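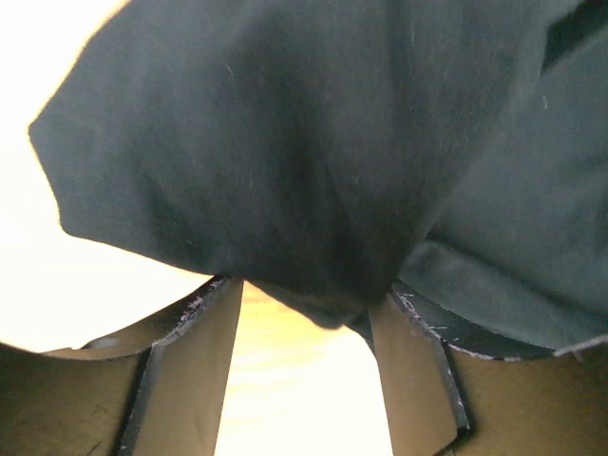

What Is a Serial Port, Anyway?

Hi, I'm Siyabonga! I mess around with tiny computers most weekends, and kids at our Gistdale computer club keep asking me how two of them can talk through just a few skinny wires. So let's get into it.

Say you want to send the letter A to a friend across the street, and all you have is a flashlight. You could agree on a code: light on means 1, light off means 0. A computer does the same thing with electricity (only much, much faster). Each 1 or 0 is called a bit, and a serial port sends them in a line, one after another, like kids going down a slide.

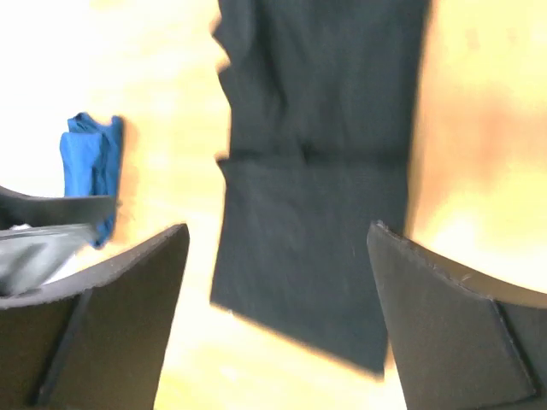 Why do both sides need the same speed?

Each computer has to know how long one bit lasts. If mine is sending fast and yours is listening slowly, you'll get gobbledygook! I once had 11 lines of question marks and squiggles on my screen before I spotted that I'd picked the wrong speed. That speed is called the baud rate.

Which wire goes where?

One wire is for talking (TX) and one is for listening (RX). My talking wire goes to your listening wire, so they cross over. There's a third one called ground, and both computers share it. Ask a grown-up to check your wires before you plug anything in.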